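Clirholm Short Film Festival
Venue and equipment checklist, Screening Room 2
Inspected by: Eylül Saraç
Date: March 10, 2020

1. Exits and aisles
Exit signs lit: Yes
Aisle lights working: No. Row F, left side, is out. Replace before doors open.
Posted capacity: 197. Comment: 18 folding chairs are stacked behind the last row. Remove them; they may not be used as extra seating.

2. Projection booth
Fire extinguisher in date: Yes
Vent clear: Yes
Power strips daisy-chained: Yes. Comment: subtitle laptop moved to the wall outlet during inspection. Recheck after the Surkatau block is loaded.

3. Camera supports for filmed Q&A
Check leg locks, hinge caps and feet on every tripod. Fold the legs fully before carrying or storing.
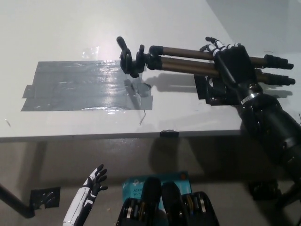
Tripod with bronze-brown legs, folded.

Supports must stay out of the center aisle while the audience is seated. Tape all cable runs at both edges.
Comment: sandbags still missing for the Özkan panel.

4. Lobby
Poster stands stable: One leans. Tighten base.
Ticket line clear of doors: Not checked, no public present.

Status: Pass with corrections. Items 1 and 3 to be signed off by the house manager.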